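Fringe and Small Venues board > Running a night

Ticket price for a first sketch night

tallowmill
Posted 16 December 2019

We have the upstairs room at the Husley for one night in March. It seats 59 and the hire is £200, which covers the bar staff but not a technician. Two sketch groups and a compere, two hours with an interval. Nobody in either group is known outside the county.

I was going to charge £8 in advance and £10 on the door. My co-producer wants pay what you can with a bucket at the end. Has anyone done both in a room this size?

grubbstreet
Bucket. You are asking people to come out for acts they have never heard of. We did the Herrera back bar like that for two years and usually covered the room.

ninepinlil
I disagree with the bucket. Free tickets mean people book and don't come. We had a full list one night and half the chairs were empty at the start. Even a fiver makes them turn up.

grubbstreet
Then don't take bookings. First come, first served.

ninepinlil
Fine in a city. At the Husley half the audience drives in from the villages and they won't do that without a seat.

oddsocks_rep
I've played that room. Things to sort out before you settle on a price:

1. Ask whether the £200 includes the sound desk. It didn't when we were there and we paid extra for two microphones.

2. Keep the running order short. The bar shuts early upstairs, so if the first half runs over you lose the interval.
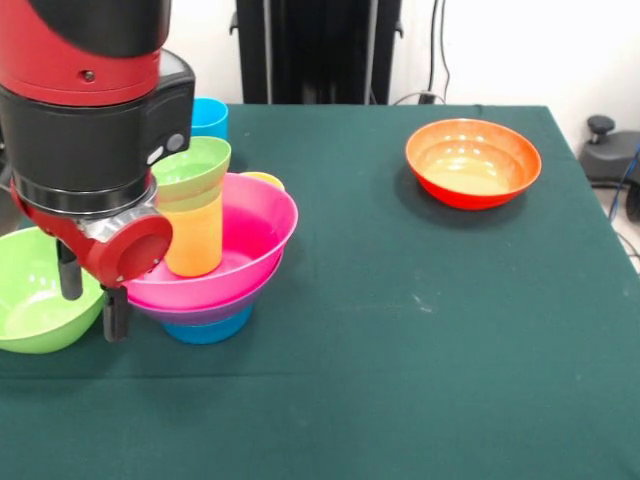

3. Get your listing in early. The local paper wants copy a month ahead and won't chase you for it.

4. Agree the split in writing with both groups, including who pays if it makes a loss.

tallowmill
Thanks. The desk is included now, I checked. The split isn't written down yet.

ninepinlil
Write it down. What are you selling tickets through? We use Kulteo and the fee goes on top, so an £8 ticket doesn't look like £8 by the time they pay.

tallowmill
Umix, because the venue already has an account. The fee comes out of our side.

grubbstreet
Then your £8 is less than £8 and the bucket looks better again.

oddsocks_rep
Not by much. Sell half the room at £8 and the hire is covered even after fees. I have never seen a bucket do that with unknown acts on a wet night in March.

tallowmill
Going with £7 in advance and £8 on the door. Co-producer can hold a bucket for the compere's petrol.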